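Pick a chore and stay with it
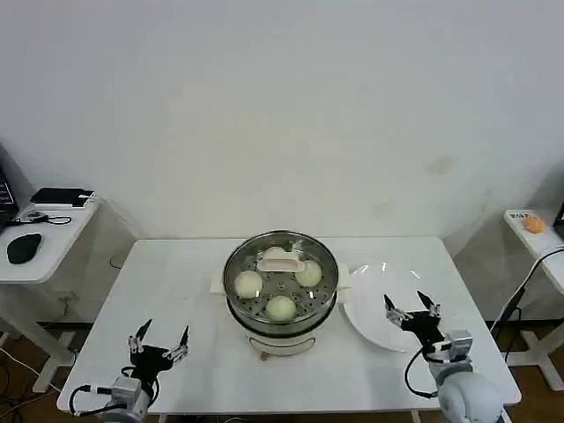

Four buns, one plate, two arms. The build on our shared bench in June.

Most people who build a robot at home or in a shared shop start with the arm and go looking for a job later. I did it that way for my first two builds and I think it was a mistake. The job should come first, it should be something a person does in an ordinary kitchen, and the builder should stick with it long after it gets boring.

Our job is moving steamed buns from a steamer tray to a plate. The shop is called Trestero, and it rents bench space by the month to people who would otherwise be working on a dining table. Zainab Okafor and I share one bay. She does the wiring and most of the mechanical work. I write the control code and do the shopping, buns included.

When we tell other members what the machine is for, they usually ask why we don't practice on blocks. Blocks are fine for a day or two. You can find out whether the gripper closes, whether the two arms agree on where the table is, and whether your stop button works. After that a block teaches you very little. It has the same shape after you squeeze it as before. You can be off by a quarter inch, grab it too hard, drop it from too high, and the log still says the pick was good.

A bun keeps a record. Squeeze it too much and there are two dents in it. Squeeze too little and it slides out on the way to the plate. We ran 1000 picks with foam blocks over the winter and I was pleased with the numbers. The first afternoon with real buns, we dented nearly everything we touched, and the rest stuck to the tray. None of those 1000 picks had warned us.

The steamer makes its own trouble. The tray has a handle across the middle, and the bun in back sits partly behind it. A person reaches around a handle like that without thinking about it. Our planner wanted to go straight through. I spent most of a month on that one handle, and I would argue it was the best month of the project. Everything I fixed for it helped somewhere else. The arm now comes in from the side when it should, and it backs out the way it came in.

There is a fair objection, and Zainab makes it more often than anyone. A single chore can turn into a trick. You tune for one tray, one plate, one table height, and at the end you have a very expensive bun mover. She's right that this happens. I saw it with Zumport, the first project I helped on, where we got so good at one drawer that the thing was useless with any other drawer in the building. My answer is to change the surroundings and keep the chore. Move the plate. Turn the steamer. Buy a different brand of bun, which in our case changed the results more than a full rewrite of the grip code did.

The other objection is money. A pair of arms costs far more than a pair of hands, and neither of us will ever earn it back in buns. I don't have a good reply to that. I spent $900 on parts this year that I ended up not using, and I would have spent it on something else just as foolish. What I can say is that a fixed chore cut down on the buying. When Valero, our second build, had no clear purpose, every new sensor looked useful. Now I ask whether a part would help get the back bun out from behind the handle. Usually it wouldn't.

I'd also like to see more home builders write down their failures by type. We have 2000 attempts logged now, and the total means much less to me than the column that says what went wrong. Dented, dropped, stuck, hit the handle, missed the plate. It takes a few seconds to fill in — less if you keep the list short — and it settles arguments about what to work on next.

We are staying with buns through the end of the year. Zainab wants dumplings after that. I think they're too slippery, and we haven't agreed on it yet.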